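Stand: 14. September. Ergänzt wurde der Abschnitt über Zementschleier.

# Fliesenböden und Fugen pflegen

Zementfugen sind porös und alkalisch. Beide Eigenschaften bestimmen, welche Mittel in Frage kommen und welche den Boden auf Dauer schädigen. Die Fliese selbst – Steinzeug oder Feinsteinzeug – verträgt deutlich mehr als das Material dazwischen.

## Laufende Reinigung

- Zuerst trocken entfernen: Sand und Krümel wirken unter dem Tuch wie Schleifmittel.
- Neutralreiniger nach Etikett dosieren. Überdosierung hinterlässt einen Tensidfilm, an dem neuer Schmutz haftet.
- Mit klarem Wasser nachwischen, wenn der Boden nach dem Trocknen Schlieren zeigt.
- Tücher ohne Weichspüler waschen. Weichspüler legt sich um die Fasern und mindert die Wasseraufnahme.

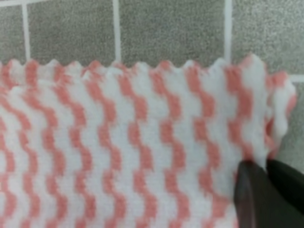
Essigreiniger ist für Zementfugen ungeeignet. Die Säure löst Calciumcarbonat aus der Oberfläche, die Fuge wird rau und nimmt danach schneller Schmutz auf. Lässt sich ein saurer Reiniger nicht vermeiden, etwa bei Kalkflecken, wird die Fuge vorher satt mit Wasser getränkt. Das Mittel dringt dann weniger tief ein. Einwirkzeit kurz halten, gründlich spülen.

## Verfärbte Fugen

Graue Fugen im Laufbereich sind meist fettgebundener Schmutz. Hier hilft ein alkalischer Reiniger, zum Beispiel Waschsoda:

1. Soda nach Packungsangabe in warmem Wasser lösen, Handschuhe tragen.
2. Lösung mit dem Pinsel auf die Fuge auftragen, nicht antrocknen lassen.
3. Mit einer Fugenbürste mittlerer Härte in Längsrichtung bürsten.
4. Schmutzwasser sofort aufnehmen, zweimal klar nachwischen.

Drahtbürsten und Dampfreiniger mit Punktstrahldüse tragen auf Dauer Material ab. Bei Epoxidfugen ist der Aufwand geringer, sie nehmen kaum Wasser auf. 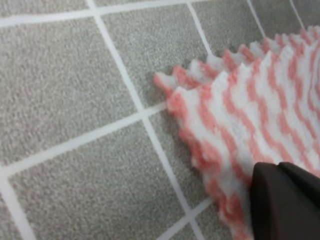 Eine Imprägnierung verzögert das Eindringen von Fett und Wasser, sie ersetzt die Reinigung nicht. Aufgetragen wird auf die vollständig trockene Fuge, Überschuss auf der Fliese innerhalb der vom Hersteller genannten Zeit abnehmen. Ein weiches, flauschiges Tuch wie das rosa-weiß gestreifte ist dafür brauchbar, bei strahlend weißen Fugen zwischen grauen Fliesen sollte es allerdings vorher einmal separat gewaschen sein, damit keine lose Farbe übergeht. Auf gesprenkelten Fliesen sind Rückstände schlecht zu erkennen – flach gehaltene Taschenlampe verwenden. Glasierte Flächen nehmen das Mittel nicht auf; was dort bleibt, wird klebrig.

## Zementschleier

Nach einer Neuverfugung bleibt oft ein matter, hellgrauer Belag. Zementschleierentferner ist sauer und darf erst auf die ausgehärtete Fuge. Die Wartezeit steht im Datenblatt des Fugenmörtels. Yaryna Maksymiv hat dazu angemerkt, dass Marmor und andere Kalksteine grundsätzlich ausgenommen sind, auch bei verdünnter Anwendung. Auf Feinsteinzeug vorab eine Probefläche in einer Ecke anlegen.
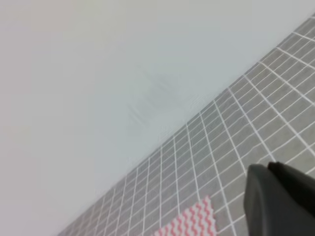 Kann man eine gerissene Fuge einfach überstreichen? Fugenfarbe überdeckt den Riss nur kurz, die lose Stelle muss ausgekratzt und neu verfugt werden.

Beim Auskratzen mindestens zwei Drittel der Fugentiefe freilegen, Staub absaugen, Flanken leicht anfeuchten. Anschlussfugen zwischen Boden und Wand werden elastisch ausgeführt, also mit Silikon. Mörtel reißt dort wieder. Reste des alten Silikons vollständig entfernen, neues haftet auf altem nicht.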